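Filed under: Workshops & Open Days | Robotics
28 shares | 4 comments

Saturday at the Konmont workshop

The Konmont shared workshop in Ilstead opens its doors to visitors twice a year, and I went over for the August one. It's on the upper floor of an old printing works, with the entrance around the back by the loading dock. Entry is free. Parking is not – I paid for the lot across the road and then saw that the side street had plenty of space.

Downstairs is mostly woodworking and a laser cutter with a line of kids waiting to get their names burned into coasters. I had a look and went up. The electronics room is long and narrow, with soldering stations down one wall and shelves of donated computers at the far end. A sign-up sheet by the door showed the members' projects and who to ask about each.

The one I had come for is called Futau. It's a members' build, run on Saturday mornings, and the aim is to have a robot arm take apart and put back together old desktop PCs. They started with memory sticks, moved on to drives, and have spent most of this year on processors. Tamer Masri was looking after the bench and answered questions for the better part of an hour.

He said the arm itself gave them less trouble than everything around it. Cases come in all shapes, and cables get in the way. Their first fixtures were cut from scrap plywood and moved when anything leaned on them, so they switched to printed ones. A large plate takes 40 hours on the club's printer, and they have been through 4 versions of the current one. The files are shared with a similar group in Aoki, who print their own and send back changes.

I asked why they bother with processors when a person can do it in a few seconds. Tamer said that was the point of picking it. The chip has to be lined up with the socket and set down level, and if it goes in crooked you can ruin the board. He had a coffee can of ruined boards' sockets to show me, which I took as a yes.

The CPU step is done with a two-finger gripper, with the camera on the wrist looking down at the board and the case lying open on its side.
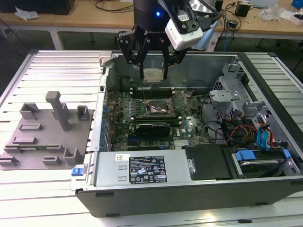 Masri added that lighting matters more than people expect, and that the shiny top of a processor can throw the camera off by enough to miss. They plan to try a softer lamp over the bench before the next open day.

I left at 2 and picked up a flyer for the soldering class on the way out. The coffee upstairs is better than the coffee downstairs.

Recent posts
Ilstead repair fair: what to bring
Two afternoons with a secondhand lathe
Soldering class, beginner level – notes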